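Bonsu Trail Connector: Detour and Surface Work

The Pereck end of the Bonsu Trail closes to bicycles and foot traffic in November so that the county can rebuild the approach to the creek bridge. The closure runs from the Grurkis Road crossing to the bridge deck. The rest of the trail stays open from dawn to dusk on its usual schedule.

The existing approach has settled on the downstream side. Water now stands against the bridge abutment after rain, and the joint between the asphalt and the deck has opened wide enough to catch a narrow tire. The patch placed last spring has failed along its outer edge. The county's plan removes the asphalt down to the base, adds a drain under the trail, and repaves with a steady cross slope of 2 percent toward the ditch. The rebuilt section is 994 feet long. Trail width stays the same except at the bridge, where the shoulder will be widened to meet the railing.

During the closure, riders should use the signed detour on Grurkis Road and Clotis Avenue. Clotis Avenue has a painted bike lane in both directions as far as the school driveway. Past the driveway the lane ends and riders share the travel lane up to the signal. The signal at Clotis does not detect bicycles reliably in the left turn lane. Use the push button on the corner and cross with the walk phase. The county has agreed to move the button closer to the curb ramp, but that work is not part of this contract.

Detour signs will be placed at both ends and at each turn. If a sign is down or facing the wrong way, report the nearest cross street and the direction of travel. Reports without a location cannot be passed on to the contractor. 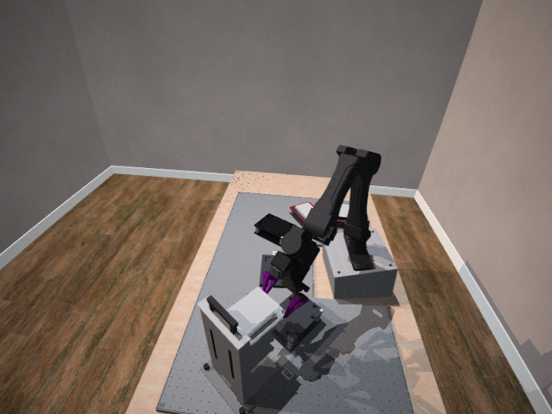
Bollards at Grurkis Road will be replaced in the same contract. The current pair is set too close together for cargo bikes and most trailers. The new layout uses a single center post with 80 inches of clear width on each side, and reflective tape facing both approaches. Striping will split around the post beginning 100 feet back, so that it can be picked up by a headlight at night.

The bridge deck itself is not being replaced. Loose boards will be refastened and the worst ones turned, but the surface will remain slick when wet. Riders on narrow tires should cross straight and brake before the deck.

Comments on the Clotis Avenue lane markings are still being accepted by the county road office. Comments on the bollard layout are closed.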